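# Why does a box lid go down slowly?

Take a box that has a separate lid, the kind for shoes or for a board game. Hold the lid over the bottom part and let it go. If the box is a good one, the lid doesn't drop. It sinks slowly, like a sleepy cat going down on a pillow. Sometimes it stops before the end and you must help it with your finger.

What is holding it up? There is no spring inside and no string. The answer is air.

## A box is never empty

We say that a box is empty when there are no shoes in it. But air is still there, and air takes up room. When the lid comes down over the bottom part, the room inside becomes smaller. The air must go out somewhere, and the only way is the thin gap between the walls of the lid and the walls of the bottom.

Think of the end of a school day. If 28 children want to leave the classroom and the door is wide, everybody is outside very soon. If the door is open only a little, they must go one by one. Air in a box behaves in the same way. A wide gap lets it out quickly, and the lid falls. A narrow gap lets it out slowly, and the lid has to wait.

## Lid and bottom are not the same size

A lid of this kind has to be a little bigger than the bottom, or it could not go over it. How much bigger? Only a very little. If the lid is too big, it wobbles and comes off when you carry the box. If it is too small, you push and push and the corners get crushed.

Cardboard makes this work harder, for it changes with the weather. In damp air it takes in water and becomes a bit thicker. The same box can close easily in a dry room in March and be stiff in the summer.

## When the lid sits crooked

A lid can also get stuck for another reason. If one side goes down before the other, the lid is tilted, and its walls press against the bottom part. Then it is not the air which holds the lid, it is rubbing. The grown-up word for rubbing is *friction*.
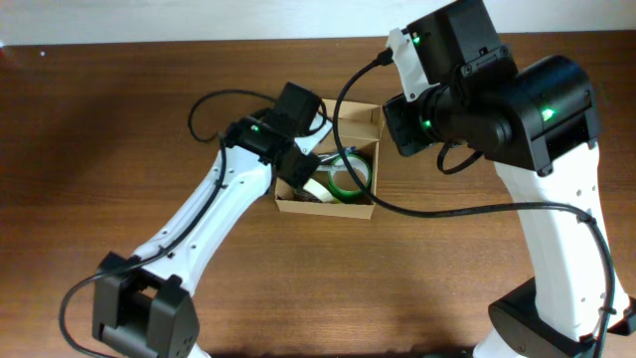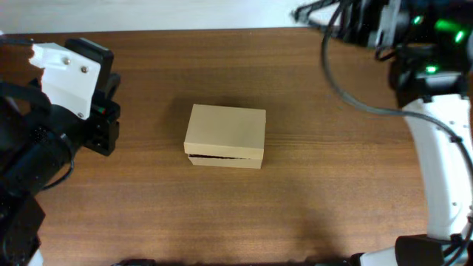
The small cardboard box with its lid a little askew shows a dark gap along the front.

Pramila Dwivedi wrote to us that pushing hard on the high side only made her lids worse. She lifts the lid a little, makes it straight and lets it go again, and she asks if this is the right way. Yes, it is. When the lid is straight, its walls stop pressing so strongly on one place, and it can slide again.

## Try it yourself

You need a box with a separate lid, a sheet of paper and a grown-up with scissors.

1. Put the lid straight on top of the bottom part, so that it just begins to go over.
2. Let go and count slowly until it stops moving.
3. Lift it and do the same two more times. Write down your numbers.
4. Ask the grown-up to cut a small hole in the top of the lid.
5. Let the lid go again and count.

With the hole, the air has a second door. Did your lid go down faster? Now cover the hole with the paper and hold it flat with one finger, but don't press on the lid. What do you think will happen?

If your lid falls at once even without a hole, the gap is probably too wide. Try another box.

## And when you open it

Opening is the same story backward. You pull the lid up, the room inside becomes bigger, and air from outside must come in through the narrow gap. Until enough air has come in, the lid feels heavy, and the bottom part may come up together with it. Lift slowly and give the air some time.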